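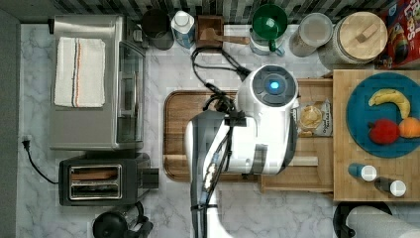 Figure 6. A breakfast counter with the toaster and toaster oven at the left, storage along the back, and bread and fruit out on boards.

4.2 What lives on the counter, and what just visits

I went into this part of the study thinking that a kitchen counter was a place where people work. After going through the counters of 54 households in Gamonden and Histham, I'd say it's closer to a shelf that people also happen to work on. Almost everybody told us they wanted more clear space, and almost everybody then put another jar out (I do this too, so no judgment).

We sorted what we found into two loose groups. "Residents" stay out all day and all night. "Visitors" come out for a meal and are supposed to go back. Take Figure 6. The jars and canister along the tiled backsplash are what I'd code as residents, and so are the toaster and the toaster oven. The plate with the banana, apple and orange I'd call a visitor, and the bagged bread as well, though bread is the item our two coders argued over the most! In 22 of the homes the bread never went back in a cupboard at all. It had a spot, everyone in the house knew the spot, and moving it caused complaints.

The back edge matters a lot more than I expected. People line things up against the wall first and only start using the front when the wall is full. Lids seem to help with this — a jar with a lid gets pushed back and left there, while an open bag tends to drift forward to wherever the last sandwich was made. We saw the same habit in the Bedoya pilot, where the counters were a good deal shorter.

Then there are the tops of appliances, which our first coding sheet had no box for. We had to add one in December, halfway through, and go back over the earlier homes. A folded kitchen towel on top of the toaster oven, like the striped one in Figure 6, got the code "parked," along with mail, oven mitts and school forms. I'm still not fully happy with that code. A towel gets picked up all day long and the mail can sit for weeks, and it feels wrong to count them as the same kind of thing.

Cutting boards gave us trouble too. We'd planned to treat them as tools, but a board with a plate on it is doing the job of a placemat or a tray, and several people told us they leave one out mainly to protect the stone. In the final sheet (nearly 2,000 coded items) a board gets its code from whatever is sitting on it, and an empty board counts as a tool. Section 4.3 uses the same rule for trays.

Contact: Jemer Home Study Group | © Jemer Home Study Group | Back to top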